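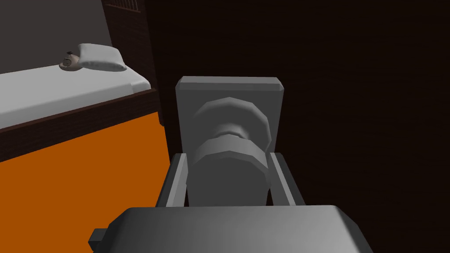 The Night Bus to Ustimlow

I had missed the good bus, the one with the reclining seats, so I ended up on the 3044, which leaves Okanik at ten past nine at night and stops at every barn and gatepost between there and the coast. My sister had told me never to take the 3044. She said the heater only works on one side. She was right, and I was on the other side.

The woman next to me had a cake on her lap. A big one, in a hatbox, with the lid tied down with kitchen string. She had both arms around it like it was a toddler.

"Going far?" I said (I can't help it, I talk on buses).

"Ustimlow," she said. "Same as you."

I hadn't told her where I was going. I figured she'd seen my ticket, and I left it alone until Golta, where the driver got out to smoke and the lights went off and we all sat there in the dark listening to the rain.

"You're going about the house," she said.

Well, I was! My aunt had died in November and left me a house I'd been to once, when I was six, and all I remembered of it was a green bathtub and a dog that hated me. I had the key in an envelope inside my coat. I put my hand over it like an idiot, which I suppose answered her question.

"She always said you'd come on the late bus," the woman said. "She said you'd be late for the early one."

I laughed, and then I felt bad for laughing, and then I asked how she knew my aunt. They'd worked together at the Moldovan bakery for most of their lives, it came out, my aunt on bread and her on cakes, and they'd had one enormous fight over a borrowed pan and hadn't spoken for ten years. Then one winter my aunt turned up at her back door with the pan, scrubbed, and a bag of onions. No apology. They had soup.

"And that was it?" I said.

"It was good soup."

The driver came back and the lights came on, and she looked a lot older than she'd sounded. We went over the hill road with everybody's bags sliding around, and I held one side of the hatbox and she held the other. We didn't talk much for that part. I was mostly trying not to be sick.

It was past midnight when we pulled in. One streetlamp, a shuttered kiosk, a smell of wet rope. I'd booked a room over the bar because I didn't want to walk into that house in the dark, and I told her so. I thought she might call me a coward.

She handed me the hatbox instead and started digging through her purse for a flashlight.

"I've been feeding the dog," she said. "He's a different dog, but you should know he's not friendly either."

So I carried the cake up the hill behind her, in my bad shoes, with the rain going down my neck. About halfway up I could hear barking.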